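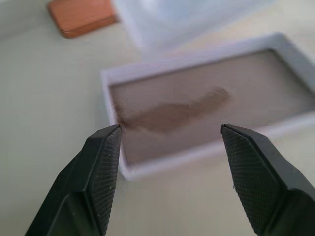

Shallow tray, seen between the two gripper fingers.

Orgate Incident Log Extracts: data card

Status: usable with care
Version: 2
Last changed: July

What this is

A table of short incident summaries copied out of the public call logs of two police departments, Orgate and Peden. There are 529 rows. Each row is one log entry, retyped into a common layout. The logs were posted by the departments as scanned pages and later as web listings, and the two formats do not agree with each other on much.

I put this together after reading one too many claims that burglary in Orgate had "doubled." I wanted to see the entries for myself. Having seen them, I don't think the logs can support that claim, and I don't think they can support the opposite claim either. Please keep that in mind before you make a chart.

What it isn't

It is not a crime dataset. A log entry records that somebody called, or that an officer wrote something down. Whether an offense took place is a separate matter, and the logs almost never come back to it. I left out the word "crime" from every column name on purpose. If you rename the columns, that's on you.

It is also not complete. Peden withholds juvenile matters, medical calls and anything it labels sensitive, with no marker left behind to show that a line was removed. Orgate says it does the same but leaves a blank row. I kept the blank rows. They are part of the record.

Files

entries.csv holds the main table
codes.csv is the list of call codes, with my guesses at what they mean
changes.txt lists every entry I edited by hand and what I did to it

Columns in entries.csv

row_id: a running number that I assigned. It has no link to any case number.

dept: orgate or peden.

shift: day, evening or night. Peden prints a clock time, and I folded it into a shift so the two departments could sit side by side. The clock time is kept in time_raw. Orgate prints only the shift.

time_raw: as printed. "0000" is common in the Peden listings, far too common for midnight. I read it as "not entered."

code: the call code as printed.

summary: the text of the entry, with names of private persons, house numbers and plate numbers removed.

block: the street and hundred block, where given. Blank for everything Peden handled by phone.

outcome: as printed. See below before using this.

legible: yes, partly or no. This is my own judgment from the scans.

About the outcome column

I nearly dropped it. The value "cleared" shows up all over both logs, and people who have written to me assume it means solved. In the Orgate listings it seems to mean that the officer was free to take another call. In the Peden listings it is used for that and also, in at least a few rows, for an arrest. Nothing on either department's page defines it. I asked both by email. Peden sent back a link to the page I was asking about. Orgate did not reply.

So do not compute a clearance rate from this. I have seen it done with the first version, in a newsletter, with a percentage in the headline.

Codes

Orgate uses 12 codes. Peden uses 105, many of which appear only once. The mapping in codes.csv squeezes the Peden codes into the Orgate ones so that you can put both departments in one table. It's a rough job and I don't fully trust it. "Suspicious circumstance" and "suspicious activity" are different codes in Peden and I can't find any pattern in which one gets used. "Assist" could mean helping the fire department, jump-starting a car or standing by during an eviction.

If you only care about one department, skip the mapping and use the printed codes.

How the text was made

The older pages are scans. I ran them through Trondiveo, a text recognition tool, and then read every line against the page. The tool did fine on typed entries and badly on anything with a stamp over it. It likes to turn "no report" into "to report," an error that reverses the meaning and reads perfectly well. I caught the ones I caught. Check the legible column, and if a row matters to your argument, go and look at the original.

The newer listings were copied straight from the web page. Long summaries there get chopped in the middle of a word. I did not guess at the endings.

Removing names

Names of private persons were taken out by hand and replaced with [person]. Names of officers were taken out as well. Some readers have objected to that second part, and they have a point, since these are public employees doing public work. My problem is that the logs list whoever typed the entry and whoever responded in the same field, with no way to tell which is which. I'd sooner publish no name than pin a call on the wrong officer.

Business names are kept where the log printed them.

Known problems

The two departments cover different stretches of time, and the overlap is short. Comparing totals between them is meaningless.

Orgate changed its layout partway through. After the change, noise complaints fall off sharply. I doubt the town got quieter. A new code called "general" appears on the same page.

Up to 2 entries for the same call can appear when it crossed a shift change. I merged none of them. A few look like obvious matches, but obvious to me isn't a rule I can write down.

The block field is the location given by the caller in some rows and the location of the officer in others. A map will show a very dangerous hundred block in Peden. That's the police station.

Checking

The Brøndum mirror carries a copy of the first version with the old column names. It has errors that are fixed here, including a run of night entries marked as day. If your numbers match the mirror and don't match this copy, you have the old file.

Corrections

Send the row_id and a link to the original page. I won't change a row on the strength of somebody's memory of the event, including when they were there. The table says what the log says, and the log may well be wrong.

Terms

The log text is public record. The layout, the mapping and the notes can be used freely, with credit. If you publish a figure from this, please say which department, which version and whether you counted the blank rows.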